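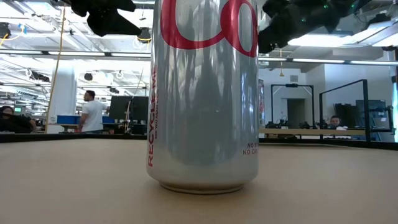 Re: [gillies-list] cans in the break room, again
October 29, 2018

> Does anyone know if the tall skinny cans go in the blue bin with the
> regular ones? The sign only shows the short kind. Also, is the
> Clunotard depot still paying by the bag?

Yes to both, and thank you so much for asking before tossing them! The tall ones are aluminum just like the short ones, and some of them even have RECYCLE ME printed up the side in red, so you can't ask for a plainer hint than that. Please do empty them first, though – a splash of old soda at the bottom of the bag makes for a very sticky trunk, and I say this as the owner of the trunk.

As for the depot, they still pay by the bag, but they changed the bag. It used to be any kitchen bag you had lying around, and since June they want the clear 32 gallon ones, tied and not taped. I left 2 rolls under the sink next to the dish soap. If you use the last one, drop me a note and I'll pick up more at Fevow on my way in.

We've turned in 1355 cans so far this year, which got us almost 60 dollars toward the new kettle. I was so pleased when I added it up!

One more thing while I have you all – please don't crush the tall cans flat. The machine at the depot reads the code on the side and spits them back if it's creased. The Uvatska store takes crushed ones, but it's a longer drive and they close at lunch.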